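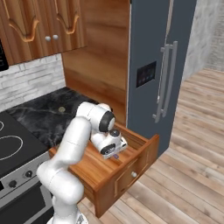
My supervisor reckoned at the first meeting that a bus users' association couldn't be much of a subject, as hardly anyone votes in one. That was more or less my reason for picking it! The turnout at the Skenley and Wiletholm Bus Users' Association has been low for years and I wanted to find out why.

A bit of background first. The association has 305 members and a board with three seats for Skenley and one for Wiletholm and the villages (the villages have been cross about this for ages). Members vote by post in October, and the papers go out with the newsletter.

What I did

I sent a short survey to every member through the newsletter, sat in on two open meetings and read the old minutes, which took far longer than I'd planned. I also rode the Alva line end to end a few times and chatted to people at the stops. My first version of the survey was much too long, so I cut it down to one side of paper.

What I found

Most people who wrote back liked the association and had no idea an election was on. The voting slip was on the back page, under the timetable changes, and plenty of them had thrown it out. Others had seen it but didn't know any of the candidates. One woman on the Alva line told me she'd vote for whoever got the evening bus back, and she didn't care which seat they sat in.

The village members were different. They knew all about the election and a fair few had stopped voting on purpose, because they felt one seat would always lose to three. I hadn't expected that and I wish I'd asked more about it.

What I'd change

I'd put the slip on its own sheet, with a few lines from each candidate. The association is looking at Rever, an online voting service, but plenty of the older members I met don't use email, so I'd keep the paper slips going too.

My full write-up came to more than 4000 words and this is the short version. The survey form and my meeting notes are in the appendix, along with the seat map.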